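Laundry tips for small flats and shared rooms

Posted in: Home, Washing and drying

Most of the trouble with washing in a small place comes down to where the basket goes. If it lives on the floor it gets kicked, and everything in it has to be lifted from ankle height. Put it on a low stool or a sturdy box and the job is easier on your back. Check that the stool doesn't rock before you load anything heavy on it.

A basket with cut-out handles at both ends is the kind to buy. You can carry it with one hand against the hip on the stairs, and air gets in at the sides. Ours is 63 cm long, a bit more than the stool will take, so it needs pushing back to the middle now and then.

Keep darks apart from the start. Black cotton picks up fluff from towels and holds on to it through two or three washes. Turn black tops inside out, do up any zips and wash at 30. Fares Qaisi, who wrote the drying page on this site, puts them on a short spin of 400 – it takes longer to dry but there is far less creasing.
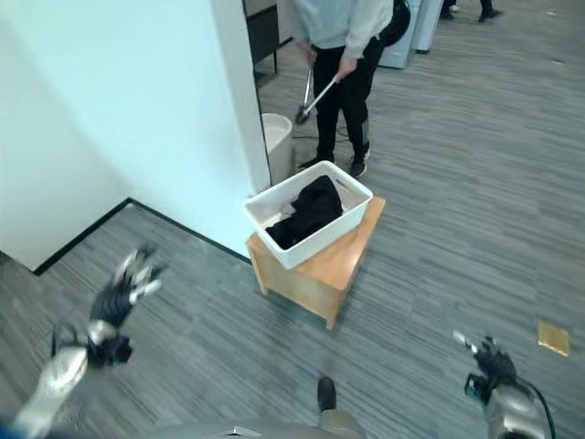 Lint, tissues and old labels should go straight in a bin, so keep an open one within reach of the basket. A lid only slows you down. Empty pockets over it before anything goes in the machine.

A long-handled grabber is worth having for socks that drop behind furniture. Elsa Savolainen keeps hers on a hook by the door and uses it for litter in the yard as well. Wipe the tip first if you do the same – grit will mark pale fabric.

Striped or flecked carpet hides bits very well. Go over it slowly with the vacuum, once along the stripes and once across, and lift cables out of the way before you start. Trim along the skirting board with the narrow nozzle. Black skirting shows dust sooner than white and needs a damp cloth every week or so.

Next page: Drying indoors in October
Comments (2)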